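The Brown Sofa and Its Dependents

A gallery from the sitting room, Hilirthorpe

Every house has one piece of furniture that the rest of the house has quietly agreed to work for. In ours it's the sofa. It is brown, it is large, and it arrived with a delivery slip calling it the Pultar, in a color the store referred to as Bark. The store had 3 browns to choose from and I stood in front of the swatches for 20 minutes, going back and forth, before picking the one that was already on the floor and could be delivered sooner. I have never regretted it, mainly for lack of energy.

What follows is a page about the sofa and the things that have collected on it and near it. I started keeping these pages when we moved in, thinking they would show a room coming together. The room has had other plans. The hall has its own page (coats), and so does the kitchen (jars), and the sitting room kept getting put off until it was tidy enough. I've dropped that requirement.

1. The cat pillow

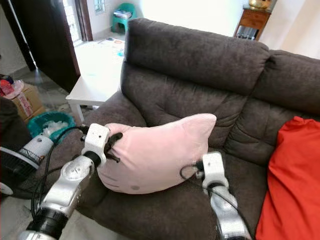
There was a long stretch when this household did not own a single decorative pillow, and I used to mention it to guests as if it were a moral position. Then we got a pink one with ears. It came from Masilela, the gift store by the bus station that sells greeting cards, umbrellas and, in the back, an entire wall of plush. I went in for an umbrella. It was raining hard enough that I could have used it.

The cat has a very mild face. I'd call it the expression of somebody waiting for a form to be stamped. It is also extremely soft, and this has caused a problem, in that everybody who sits down picks it up and holds it on their lap and then can't be moved. Dinner has been late 5 times that I know of.

A few practical notes on pink plush against dark brown, for anyone considering the same leap:

It shows up. If you want your guests to know where the pillow is, you will have no trouble there.

It gathers lint from every dark sweater that comes near it. A lint roller handles most of this. A damp hand handles the rest, brushed one way only, and then you leave the thing alone until it dries.

It flattens. Mine gets shaken by the edges and punched in the middle, and the ears get pulled back up last. Do the ears first and you'll only have to do them again.

2. The red one

Somebody always asks about the red. It lives at the right-hand end of the sofa and it was supposed to be mustard. I mean that literally - I ordered Mustard, the confirmation said Mustard, and the bag it came in had a sticker on it reading Mustard. I opened the bag and there was this, a color you could land aircraft with.

I wrote to the company. They wrote back asking for my order number, which was 2,647, and then asked for it again, and then sent a survey. By that point it had been lying over there for most of December and I'd started to like it. It is the only thing in the room that looks awake. On gray afternoons I'm grateful for it, and on sunny ones I sit at the other end.

Pink and red-orange on brown is not a scheme you will find in any magazine. I've looked.

3. The floor at the left-hand end

All rooms have a corner where things go to be dealt with. The fan stands there, aimed at whoever has complained most recently, and behind it is the teal tub where the plastic bags go. We save bags on the theory that you always need a bag. We have enough now to need a bag for the bags, and the tub is as close as we've come.

I did try folding them. There's a method where you make each one into a tight little triangle, and I kept it up for one evening, and the triangles were lovely, and then I needed a bag and had to unfold one and felt like a vandal. They go in crumpled. The tub doesn't mind, and neither does the fan.
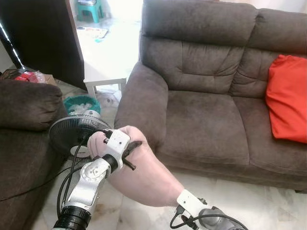
Do you vacuum the sofa, or is a brush enough?

A brush is enough for the wide flat parts, but the seams want a vacuum with the narrow nozzle. The stitching that runs across the back holds on to crumbs, and a brush just moves them along to the next row. I go along each seam once, slowly, on the lowest setting, then brush the whole back downward so the fabric all lies the same way. The seats get done after that, so that whatever falls from the back is picked up too. I aim for every second week and hit it less often than I'd like to put in writing.

4. Still to come

The low white table behind the sofa, currently under papers, will get a page when I can find the top of it. The gold vase is in line too. It has never had a flower in it and I would like to give it a fair chance before I write anything down.

The hall page has been updated. More coats.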